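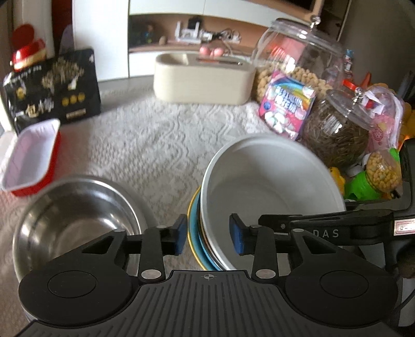

Elīna Jankauskaitė wrote in on Friday to ask whether we really need so many goes at the same pile of dishes, when a person only has to be shown once. It's a fair thing to wonder, and a few of you have asked it in kinder or less kind words! The answer is that our learner at Plendemar picks up very little from any one try. It wants the bowl taken from a bit to the left, then a bit to the right, then a bit too high, and it wants all of that on a table with plenty of other things on it, the way a real table usually is.

So this is our little gallery page for the September round, which we called Brilia (the last one was Bélanger, and there's no system to the names, I'm afraid). We finished with 1614 examples, of which 300 were stacked dishes, and I'm very fond of those.

**Dishes, stacked.** A deep white bowl on top of several plates, with a blue pad on either side at the rims. The lace-patterned tablecloth has a lovely raised zigzag in it, and the snack jar and the pink package on the right make a cheerful crowd.

Arwel Gethin went through the dish set over many cups of tea and threw out 59 tries, mostly ones where the start had been clipped or the label said "plate" and meant "bowl." If you're collecting for us at home, please keep each try under 20 seconds and begin with the fingers open. Send them in through Tendis as usual, and do write to us with your questions, even the grumpy ones.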